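The Friday Laundry at Vanags House
Gallery by Dalia Bite

Our guest house has eleven rooms and a very small laundry, so the folding is done on whatever bed is free. I wanted to make a page about this part of the work, as guests often ask me where all the clothes and linen go.

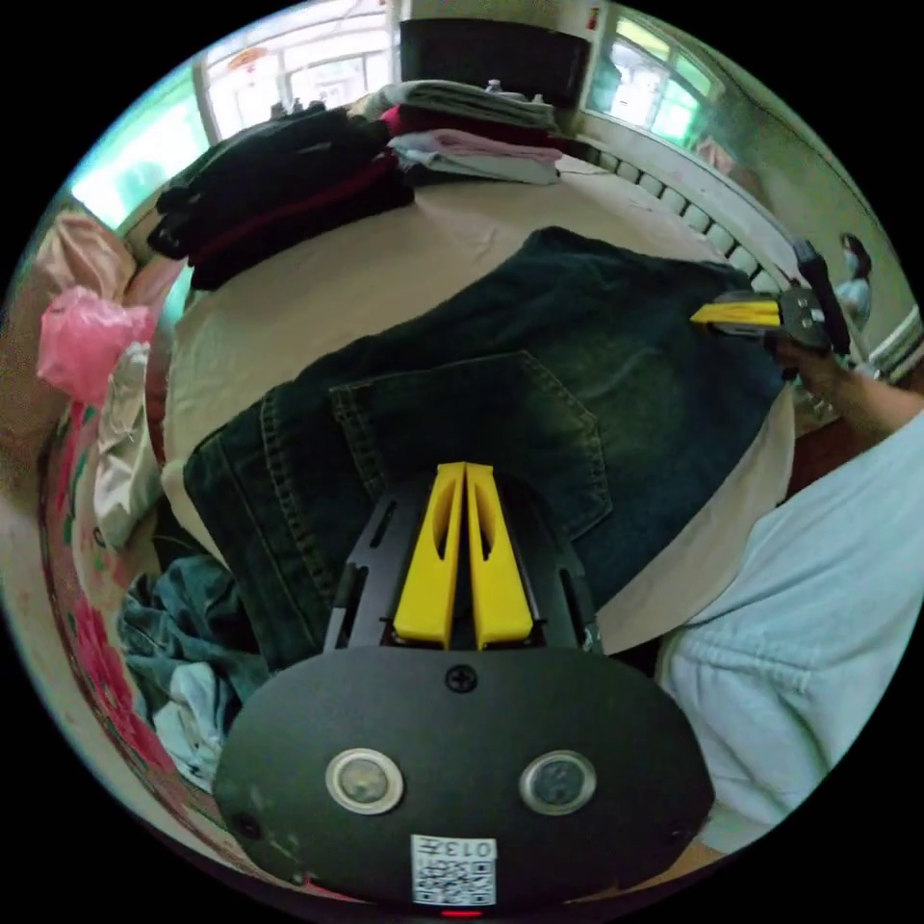

We offer washing of guests' clothes from September until spring. In that period many people come for the long walk from Wemarley to Pangate and they stay with us two or three nights. They carry little, and after the hills everything has to be washed.

Jeans are the item I like the most to fold. Lay them flat, with the back pockets up, and pull the seams straight with your hand before you make the first fold. If the seams are straight, the rest goes easily. An old pair with faded seams is softer and stays better in the stack than a new one.

The pale sheets are our standard for all rooms. My colleague Laimutė Kairys chose them many years ago - she says that on a beige sheet you see at once a forgotten sock or a button. I also find it restful for the eyes when there is a lot of dark clothing to sort.

We make the stacks by color first and by size later. Black and dark red can go together, light things are kept apart. Urmas Dzene, who was here before me, did it by size only, and he had more trouble finding the pair of a sock.

The price for a bag of laundry is 900 for guests who stay two nights or longer, and 1,000 for one night. Ironing of a shirt is 65 extra. We do not iron jeans, please do not ask for it.

Clothes are ready at six in the evening and we bring them to your door. If you are going out for dinner, tell the reception and we will leave them on the chair in your room. Things left behind are kept until the end of the season on the shelf next to the Lasia room. At the moment we have there two belts, a green scarf and one very good wool hat.

Next gallery: the breakfast room
Back to all galleries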